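Redadgate Neighbors Board > Streets and Trees > Grass strip, sidewalk and shade: who takes care of what?

Started by gernow_newcomer, 25/04/2021

gernow_newcomer
Hello everybody. We moved to the Gernow side in November and now we live our first dry season here. I want to ask about the grass strip by the sidewalk. Ours has become the color of straw in many places. At my old address the city took care of this part, so I never had to think about it. I was reading the old posts but they speak mostly about parking.
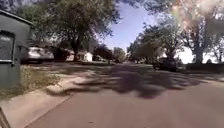 Who has to water the grass strip between the sidewalk and the lots?
The owner of the house next to it waters it and mows it, and the town only comes for the trees and for the utility cabinets.

I copied this question and answer from the welcome paper that we got with the keys. It is short, so I would like to hear how people do it in reality. Do you water it every week? Or do you let it sleep until the rain comes?

stukitz27
Welcome! I let it sleep. The strip gets brown, then it gets green again, and I have done this for six summers without one new seed. If you water a little every day the roots stay near the top and the grass becomes weak. Save your money for the tree, if you have a young one.

lawn_and_order
I don't agree with stukitz27. Some brown is fine, but under big trees the grass has to fight with the roots for every drop. On my strip the sleeping grass did not wake up, and I had to seed 100 square feet again. I water one time per week, early, for a long time. My last water bill was 426 dollars for the season and I am not happy about it, but the strip is alive.

stukitz27
426 dollars for grass that people use to step out of their cars. I rest my case.

lawn_and_order
It is for the whole garden, not only for the strip. Please read before you laugh.

maple_corner
Please be nice, both of you. I think the answer depends on the shade. My part of the street has a wide lawn and it gets sun for most of the day, so I set the mower high. Very short grass burns first, this I learned from my mistake.

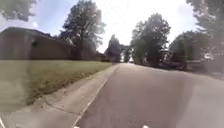 Mowing is also the moment when I clean the edge. I use a half-moon edger two times a year and go slowly along the concrete, and after this the line stays good for months. You can see what I like in such a street, the grass meets the sidewalk in one straight line and all of it is cut to the same height. There are still a few pale patches from the sun, and I would not spend water for them. If you have only time for one thing, do the edge. It makes even a tired lawn look cared for.

gernow_newcomer
Thank you, this is very helpful. I did not know about the height of the mower. Mine is on the lowest setting, because I wanted to mow less often. I will change it.

slow_walker_h
I want to say something for the people who walk. I go every morning from the Redadgate end up to Café Hà and back, and for me the grass is not so important. The trees are. When somebody cuts the big branches over the road, the whole block becomes hot and I have to walk on the other side. So please, if you write to the town about trimming, ask them to keep the branches which give shade to the street.

lawn_and_order
Sure, but branches also fall on cars. I had one on my roof, and the repair took 27 days. I prefer a good trimming and a bit less shade.

slow_walker_h
Dead branches, of course, take them away. I speak about the healthy ones. In the afternoon the shadow goes across the middle of the road, and even the drivers are happy when they park in it.

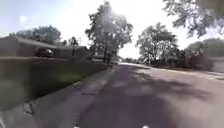 Things to do before summer (collected from this thread by maple_corner, please correct me)

1. Put the mower on a high setting.
2. Cut the edge along the sidewalk.
3. Water the strip deeply once a week, or don't water it at all. The two sides did not make peace about this.
4. Look up for dead branches and report them to the town.
5. Sweep the cut grass from the curb, so it does not go into the drain.

stukitz27
For number 3, write please that young trees need water in both cases. A bucket, slowly, close to the trunk.

lawn_and_order
Not close to the trunk. The fine roots are more outside, under the ends of the branches.

stukitz27
For a tree in its first year they are close to the trunk. After that, okay, I agree with you.

gernow_newcomer
I have one young tree and one very old, so I will do both ways. Does anybody have a half-moon edger to lend? I can pick it up in the evening.

maple_corner
Mine is free. I send you a message.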